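Veltell 190 系列棉涤混纺床品面料
产品页 · 面向布草采购、洗涤厂与成衣加工客户 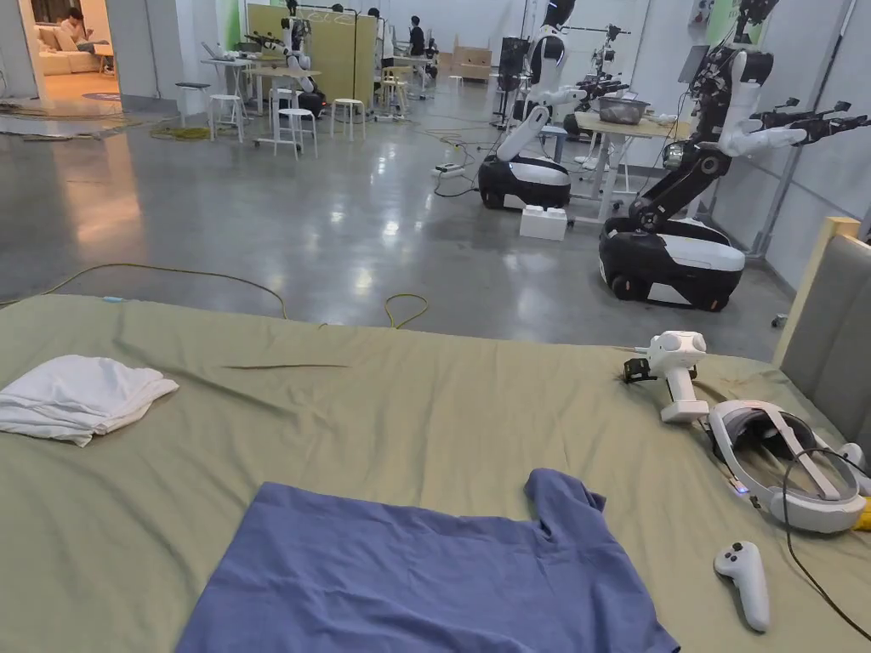 产品概述

Veltell 190 系列为中等克重的染色平纹与斜纹机织面料，主要用于床单、被套、床笠及垫类外罩。系列名称中的 190 指成品布单位面积质量，单位为克每平方米，测试前试样在标准大气下调湿至平衡。面料由 Veltell 完成织造与前处理，染色和后整理在 Edance 产线进行。两道工序之间以坯布卷号交接，卷号保留至成品标签，可用于追溯。

本页适用于 190 系列现行版本。旧版本采用不同的纬纱配置，缩率与撕破强力数据不能互用。手中仍有旧版库存的客户，请先核对卷标上的版本字母，再参照下列参数下料。

规格参数

产品编号：VT-1563
系列：190
组织：平纹（P 型）、二上一下斜纹（T 型）
纤维成分：棉与聚酯混纺，比例见卷标
单位面积质量：190 g/m²
纱线：环锭纺，单纱，经向上浆
布边：光边，带识别色纱
染色方式：还原染料轧染（深色）、活性染料轧染（浅色）
后整理：烧毛、退浆、煮练、丝光、预缩、拉幅定形
包装：纸管卷装，外覆防潮膜
起订单位：卷

P 型与 T 型的选择

P 型布面平整，交织点多，纱线不易滑移，适合需要频繁拆换的床单与枕套。由于交织紧密，折叠后留下的折痕较清晰，熨平时需要较高的回潮率。

T 型布面有斜向纹路，手感较软，同等克重下悬垂性优于 P 型，适合被套和垫类外罩。T 型裁剪时应注意纹路方向：同一件产品的拼接片须取同向，否则在侧光下会出现明暗差异。T 型对纬斜较敏感，铺布前建议逐卷检查。

两种组织可以混合下单，但不建议在同一件成品中拼用，因为两者水洗后的经向收缩不同步，接缝处会起皱。

颜色与批次管理

标准色卡包括本白、浅灰、米色、雾蓝、橄榄绿、深灰和藏青。橄榄绿与藏青使用还原染料，耐氯性能较好，可用于含氯漂白工艺，但有效氯浓度与时间仍须按洗涤一节执行。浅色系列使用活性染料，不得氯漂。

每一染缸批次配有独立批号。同色不同批之间存在可接受范围内的色差，成套产品应在同一批次内裁配。跨批补货时，请随订单寄回原批次布样，布样应未经洗涤并避光保存，由 Edance 实验室在标准光源下比对后确认。仅提供照片的补货申请不作颜色确认。

定制颜色需先打小样。小样认可后方可排产，认可书上须注明对色光源。未注明时按 D65 光源执行。

尺寸稳定性

面料出厂前已作机械预缩。残余缩率以每批检测报告为准，经向与纬向分别列出。裁剪放量应按报告中的实测值计算，不宜沿用上一批的数值。

床笠类产品对缩率最为敏感。计算床笠尺寸时，除床垫长宽外，须计入垫厚、包边量以及松紧带回缩对角部的牵拉。垫厚按床垫受压前的最大值测取。弧形边角的床垫应制作纸样，不能按直角展开。

松布时间不足会引起裁片回缩。卷装面料开卷后应自由堆置，至布面应力释放后再铺裁，堆置时不得压重物。铺布张力应保持一致，每层布边对齐一侧，另一侧允许参差。

缝制建议

针号与线：中等针号，圆尖针；缝线采用聚酯包芯线，颜色取略深于布面的色号。
针距：直缝采用中等针距。针距过密会切断纱线，在受力部位形成撕裂起点。
折边：床单四边采用双折边，头尾折边宽于侧边，便于洗涤厂识别方向。
包缝：被套内侧采用四线或五线包缝，缝份倒向一侧后压明线。
标签：耐洗标缝于头部折边内，不要缝在角部受力位置。

机针应定期更换。钝针造成的断纱在缝制时难以察觉，多在数次水洗后显现为针孔扩大。出现此类情况时，先检查针尖与送布牙，再检查面料。

洗涤与烘干

新品首次使用前应单独水洗一次，除去浮色与残余助剂。洗涤程序如下。

一、分拣。按颜色和污染程度分开。床品与拉链、魔术贴类衣物不得同机。
二、预洗。冷水或低温水，除去可溶性污物。含蛋白质的污渍不得直接进入高温主洗，否则会固着。
三、主洗。浅色最高 60 ℃，深色建议 40 ℃。使用中性或弱碱性洗涤剂，不含荧光增白剂的产品更适合米色与橄榄绿。
四、漂白。浅色使用氧漂。还原染料深色如确需氯漂，应在低温下进行，并在其后加脱氯工序。
五、漂洗。漂洗至排水与进水的碱度接近。残碱会导致熨烫时泛黄，并使布面手感发硬。
六、中和。使用弱酸中和，控制布面 pH 值在中性偏酸范围。
七、脱水。避免高转速长时间脱水，以免形成难以熨平的死折。
八、烘干。中温烘干，保留适量回潮后取出。过度烘干会加剧棉纤维脆化。

装载量不宜超过额定容量的八成。超载时布草在滚筒内成团，中心部分接触不到洗液，外层则磨损加剧。

熨烫与折叠

平烫机进布前须抖开理顺，布边与进布方向平行。进布歪斜会造成纬斜，并在多次循环后固定下来。烫辊表面温度按混纺成分中耐热较低的一方设定。聚酯在过高温度下会产生亮光，且不可恢复。

折叠应在布草冷却之后进行。热态折叠并堆压，会在折线处留下明显印痕。固定的折线位置经长期使用会先行磨薄，建议每隔一段周期变换折法，例如三折与四折交替。

手工熨烫 T 型面料时，熨斗应沿经向移动。沿斜向推压会拉伸布面，使边角变形。

储存

储存环境应干燥、避光、通风，货架离地离墙。布卷平放，不得竖立，以免卷端受压变形。成品布草采用先进先出，久置库存使用前应重新水洗。

不要使用未经内衬的木质货架直接接触浅色面料。木材中的酸性物质会引起接触面泛黄。塑料薄膜密封适用于运输，长期储存时应开口透气。

磨损判定与报废

布草的报废应依据状态，不应只依据洗涤次数。常用判定项目包括中部透光、折边断裂、角部撕裂、不可去除的污渍以及明显褪色。床单中部通常最先变薄，检验时将布面对着均匀光源展开，与新布对比。

折边断裂而布身完好的床单，可以裁去旧边改作较小规格。中部透光的床单不宜修补，可拆作擦拭布。缝补区域的收缩与周围不同，修补片须使用同系列且经过水洗的旧料。

检验与验收

每批随货提供检测报告，项目包括单位面积质量、密度、断裂强力、撕破强力、水洗尺寸变化、耐皂洗色牢度、耐摩擦色牢度和 pH 值。外观疵点按评分法计，疵点位置以布边色线标示。

客户应在裁剪前完成来料检验。裁剪后提出的外观异议不予受理，内在质量异议不受此限。异议须附卷标、批号及留样，留样应包含全幅布边。

供货与包装

标准色为常备库存，由 Kashindye 仓库发货。定制色与特殊幅宽在 Piltemberg 仓库交付，交期以订单确认书为准。每托盘最多堆放 43 卷，超出部分另行分托。托盘之间不得叠放超过 2 层。

样布申请请注明组织类型、颜色和预期用途。样布仅供评估手感与颜色，尺寸较小，不适合作缩率测试。需要测试用布的客户可申请整幅短码。

常见问题

P 型水洗后变硬，如何处理？
多数情况为残碱或硬水钙盐沉积。增加一次漂洗并检查中和工序，硬水地区应在主洗中加入螯合剂。柔软剂可改善手感，但会降低吸水性，不建议每次使用。

深色床单表面出现白色条痕是什么原因？
常见原因为脱水折痕处的局部摩擦。降低装载量，缩短脱水时间。已形成的条痕属于纤维表面磨损，无法通过复洗消除。

可否用于阻燃要求的场所？
190 系列未作阻燃整理，不适用于有强制阻燃要求的场所。

可否裁去布边后使用？
可以。布边色纱仅供识别。布边密度高于布身，如保留在缝份内，应打剪口以防牵紧。

文件信息

文件编号：VT-1563
更新日期：2020年10月21日
本页参数如有调整，以随货检测报告和订单确认书为准。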